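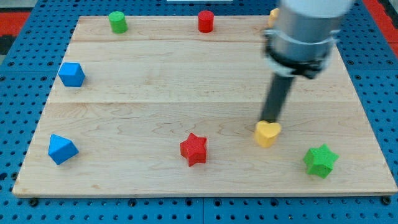

Marisol Puma announces club tour and closes her public mailbox

Singer Marisol Puma will go back on the road in August with a tour of five small clubs, her management said on Tuesday. It is her first tour since the release of the song "Zarei", which made her known to many listeners who had only seen her short videos before.

The tour begins in Tralbridge, where Puma grew up and where she recorded her first clips in her mother's kitchen. It ends in Gravasau, with two concerts on the same day, one of them in the afternoon for fans who are too young to enter the club in the evening. The other cities will be announced when the contracts are signed.

In the same message, the management told fans that the mailbox in Tralbridge is now closed. For three years people could send letters, drawings and small gifts to this address, and Puma opened many of them in her weekly live broadcast. Letters that were already sent will still be picked up until the end of the month. After that, the post office will return them to the sender.

"I read much more than people think," Puma said in the live broadcast on Tuesday evening. "But now there are bags which I did not open yet, and I feel bad each time I walk past them. I prefer to say it openly - please keep your stamps for your grandmother."

Fans who want to write to her can use the form on her website. Her manager, Khairul Kusuma, said that the messages are read by him and one assistant, and that the singer receives a selection every Friday. He also asked fans not to trust accounts which offer her private phone number. According to Kusuma, the team found 76 such accounts since the winter, and some of them asked for money.

"She does not sell her number and she does not give it away," Kusuma said. "If somebody writes to you that he is her brother, she has no brother."

Puma, who posts mostly songs and short comedy scenes, started on the video app Prendico when she was still in school. Her early videos were filmed in one take, often with the noise of the washing machine in the background, and she has kept some of this style until today. "Zarei" was written on a bus and first appeared as a clip of 40 seconds. Listeners asked for the full version for months before she finished it.

On the tour she will play with a drummer and a bass player, and for the first time she will sit at the piano herself. She said that she took lessons again in the spring and that her teacher is not satisfied yet with her left hand. There will be new songs in the program, but an album is not planned for this year.

Tickets will be sold only on her website and at the door of the clubs. Members of her mailing list can buy one day earlier than everybody else, and each person can buy at most three tickets. The sale for all others begins at 10 a.m. The afternoon concert in Gravasau has its own ticket, which is cheaper and not valid for the evening.

There will be no paid meetings before the concerts, as other artists offer them. Puma said she will come to the merchandise table after the show when her voice allows it - but she does not want to promise this for every evening.

Comments

tess_in_tralbridge
Finally a show at home! I was at the one in the school gym when the microphone stopped working and she just sang without it. Does anybody know if the mailing list sale needs a code, or only the email?

norwood88
@tess_in_tralbridge Last time it was a link in the email, no code. Check your spam folder, mine was there.

Pilar
My daughter sent a drawing two weeks ago, I hope it still arrives. She is nine and she asks every day. Good that there is an afternoon concert, but Gravasau is a long drive for us.

lowkeylistener
Three tickets per person and we are a group of four, of course. And please, no album again this year??

mrs_h
I got a message from one of those fake numbers in the spring. He was very friendly and then he wanted a gift card. I blocked him. Thanks for writing about it.

Contact | Advertise with us | Privacy | © All rights reserved | Back to top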